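How a Robot Arm Is Looked After
Learning pages for ages 8 to 11
Semple Centre for Young Learners, Utberg

The Semple Centre has a room where robot arms learn to pick things up and put them down again. Children who visit the Centre often ask what the arms can do. Fewer ask who keeps them working, and how. These pages explain how one arm is made ready in the morning, checked during the day and mended when a part wears out.

The arm in these pages is known at the Centre as Gokico. It is fixed to one spot and cannot roll or walk about. Everything it does must be done within its reach.

The parts of an arm

A robot arm is built a little like your own. It has a base, which stays still and holds the arm up. It has joints, which bend and turn. Between the joints are stiff parts called links. Your shoulder, elbow and wrist are joints. The bones between them do the work of links.

Inside each joint is a motor. The motor turns the joint, and a small sensor tells the computer how far it has turned. Without that sensor the computer would not know where the arm was pointing.

At the end of the arm is the part that does the job. Engineers call it the end effector. Many end effectors are grippers, with two fingers that open and close. The tips of the fingers may be covered with soft pads, so that a cup or a box does not slip.

Making the arm ready

The morning check is carried out before any power is switched on. The person doing the check must be trained, and must work from a printed list. Ailsa Tennant, the Centre's senior technician, wrote the list that is used today.

First, the bolts that hold the base are tested with a spanner. An arm that is loose at the bottom will shake at the top, and a very small movement at the base becomes a much larger one at the fingers.

Next, the cables are looked at from one end to the other. Cables carry power and messages. Each time a joint bends, the cables beside it must bend as well. If a cable is too tight it may be pulled out of its socket. If it hangs too far it may catch on something. The technician looks for cracks, flat places and ties that have come undone.

Then the area within the arm's reach is cleared. Tools, bags and coats are moved away. Objects that belong to the day's work may stay, but each has to be where the plan says it should be.
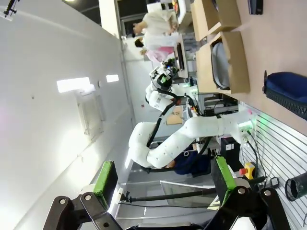 When the list has been signed, the power is switched on and the arm is sent to its home position. This is a shape that the arm always begins from. If it reaches home without trouble, the technician moves each joint slowly, one at a time, and listens. A healthy joint makes a low, even hum. A clicking or grinding sound means that work must stop until the cause has been found.

The red button

Every working robot must have a way to be stopped quickly. This is called an emergency stop. It is usually a large red button on a yellow box, because those colours are easy to notice. When the button is pressed, the arm stops moving. It will not start again until a person has made sure that all is well and has reset the button.

The emergency stop is tested every morning. At the Centre, any member of staff may press it at any time, and does not have to ask first.

Teaching the arm where things are

A camera can help a robot to find an object, but only if the computer knows exactly where the camera is. If the camera is knocked, even slightly, the arm may reach for the wrong place. It is rather like trying to pick up a pencil while wearing someone else's glasses.

To put this right, the technician carries out a calibration. A card printed with a pattern of squares is placed where the camera can see it. The arm moves to one position after another, and the camera takes a picture at each. Gokico's calibration uses 50 pictures. The computer compares them and works out where the camera must be. Calibration is done once a week, and again whenever a camera has been touched.

When a part wears out

Gripper pads do not last for ever. They rub against things all day, in the same way as the soles of your shoes. At the Centre a pair of pads is changed after 200 hours of work, or sooner if they look smooth or torn.

To change them, the technician turns off the power and waits for the lights on the controls to go out. The old pads are taken off and the fingertips are wiped clean. New pads are fitted, and the gripper is opened and closed slowly to make sure that the two sides meet evenly – if they do not, an object will twist when it is held.

Each repair is written in the arm's logbook, with the name of the person who did it. Gokico's logbook has 311 entries so far. Entry 229 records a new elbow cable, fitted after the old one was found to have a small crack near the plug.

Words to remember

Base: the part that holds the arm in place.
Joint: a part that bends or turns.
Link: a stiff part between two joints.
End effector: the part at the end of the arm that does the job.
Calibration: measuring carefully, so that the robot knows where things are.

Something to try

Hold a pencil upright in your fist with your elbow resting on a table. Keep your wrist stiff and try to write your name. Now let your wrist bend and try again. Write down which joints you used each time.

Page last checked: Monday, May 26, 2025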